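4.2 Setting the table: the back row and the board

I should say up front that I came to this study as somebody who likes tidy desks. My own bench at home has a back row (glue, tape, the good scissors, a mug of pencils) and a front bit where whatever I'm working on gets to sprawl. When Alina Mocanu and I started planning the sorting tasks for Steltik, I more or less copied that layout without noticing, and it was Alina who pointed out that nearly every hobbyist we'd visited for the Cirnia interviews had done the same thing. Containers along the back, work in the middle. So we decided to make it the starting layout for the whole study and look at it properly.

The idea is simple enough. A person doing fiddly work with small parts and wires has two sorts of things in front of them: the things that hold stuff, and the stuff itself. The holders don't need to be touched very often, so they can sit further off. The parts want to be close, and they want to be on something that can be picked up in one go if the phone rings or dinner's ready. For us that something was a plain white board. I'm very fond of the board! You can see black wires on it, you can turn the whole job around without disturbing it, and at the end of the day it goes on the shelf with everything still in place.

For the containers we went for variety. We could have bought a matched set of bins from any hardware shop, and we did talk about it, but our interviewees at Furtună had been pretty clear that matched bins look lovely for a week and then you can't remember which one has the clips in it. Mixed shapes and colours are easier to keep straight in your head ("it's in the blue one" is a complete instruction). So each table got a small family of containers that didn't look like each other, in light colours that would show up on a black tabletop. 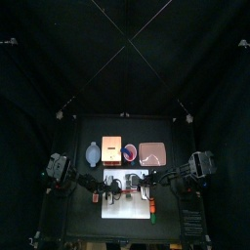

Figure 6. The work table with the containers in a row across the back and the white board of parts and cables in the centre.

The row in Figure 6 runs from a light blue oval container on the left, past a peach box with a slot in the front, to two translucent pink pieces, a cup and a tray. We kept that order for every session in the set we called Hatus, and the order matters more than I'd expected. In the February pilot we let people arrange the back row however they liked, and of the 50 who took part, 34 moved at least one container before they'd touched a single part. Lovely to watch, but a nightmare to compare. With the row fixed, people grumbled a bit and then got on with it.

The board is where the mess lives, and I use the word with affection. On the one in Figure 6 the clips and looped cables are grouped toward the left, there's a dark grey module near the middle with a short red strip just below it, and a pale grey bracket-like piece stands over at the right. We didn't straighten the cables. Cables have opinions, and anybody who has opened a drawer of old chargers knows that a looped wire will hook itself onto whatever is next to it. If we'd laid them out in parallel lines we would have been studying a table that doesn't exist in anyone's house.

We did argue about the cup. It has a blue handle sticking out of it, and Alina felt that a container with something already in it sends a message: this one's taken. I thought the opposite, that a cup with a handle poking out just says "tools go here", the way a jar of wooden spoons does beside a stove. We left it in. Over 219 sorting sessions we logged where the first loose item ended up, and the cup was the place people talked about most in the interviews afterwards, usually to say they'd avoided it or that they'd gone to it straight away. I'd love to tell you which of us was right, but the split follows the kind of item much more closely than the kind of person (see Section 5.1).

The open tray was less controversial. Several people described it as the "not sure yet" spot, and that matches what the Cirnia households told us about shallow dishes on hall tables. Things get put in a shallow dish because you can still see them. The slotted box was at the other extreme, and 10 of our participants asked us outright whether they were allowed to use it.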